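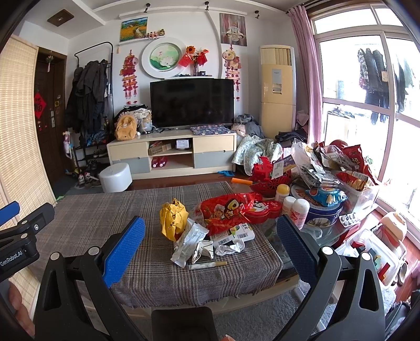
Ticket 434: Clearing procedure, living room table
Stergate Household Services, Nanville branch
Status: Open
Opened: 30 August 2024
Category: Tidying / sorting

Reported issue
The resident reports that the low table in the living room can no longer be used for meals. Snack packaging, used wrappers, bottles and a blister pack of pills share the same surface. The checklist in the Schouten guide directs staff to clear food first and does not state where medicine is to be placed.

Action 1
Staff were advised to remove the pills before any other item and to hand them to the resident. Bottles are to remain upright and are not to be combined or emptied.

Action 2
Crumpled wrappers and used tissue may be discarded once each has been checked for contents. Unopened snacks go into one box, and the cookie tin is to be kept closed.

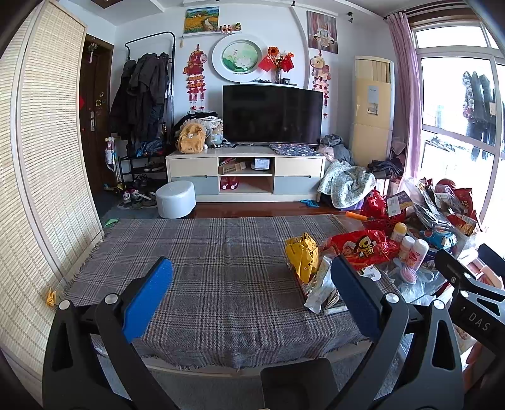

Personal items, including the hairbrush, are to be set aside in a separate tray and returned to the bedroom. The tablecloth should be lifted only after the surface is clear, then shaken outdoors and replaced with the fringe hanging evenly.

Pending
The Prakgate office has been asked to amend page 9 of the guide, last revised in May. The ticket will remain open until the revised page has been received. Coats and shoes near the door are outside the scope of this request and require a separate ticket.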